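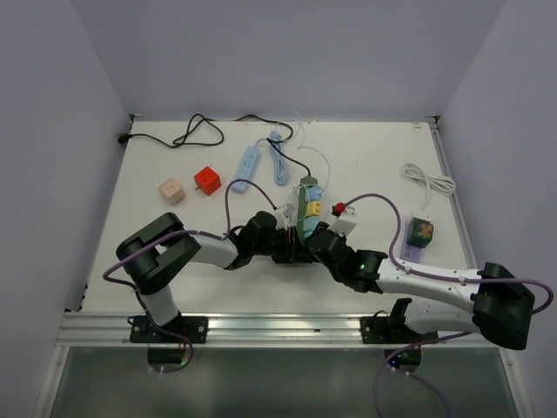
Merle Harawira asked, after the March edition was issued, whether a power strip may be left plugged in at the wall while it is being cleaned and its lead coiled. It may not, and the steps have been reworded accordingly.

5. Care and storage of power strips

5.1 Switch off every appliance connected to the strip, then remove the appliance plugs one at a time.

5.2 Unplug the strip from the wall socket. Hold the plug, never the lead.

5.3 Place the strip on a clear, dry tabletop and examine the casing, including both ends. A strip with a crack or a scorch mark must be withdrawn from use.

5.4 Wipe the casing with a dry cloth.

CAUTION: Do not use water, spray or polish on any part of the strip – this includes the plug.

5.5 Coil the lead in wide, even turns and secure it with a fabric tie. Do not wind it tightly round the casing.

5.6 Store the strip flat in the Fillero drawer, with no more than two strips to a compartment.

NOTE: Strips of any colour are treated alike. The colour of the casing gives no indication of its rating, and users should consult the rating label before reconnecting.

Faulty strips are to be handed to Warrick Tawhiri at the Mundcombe office. See section 8 for disposal.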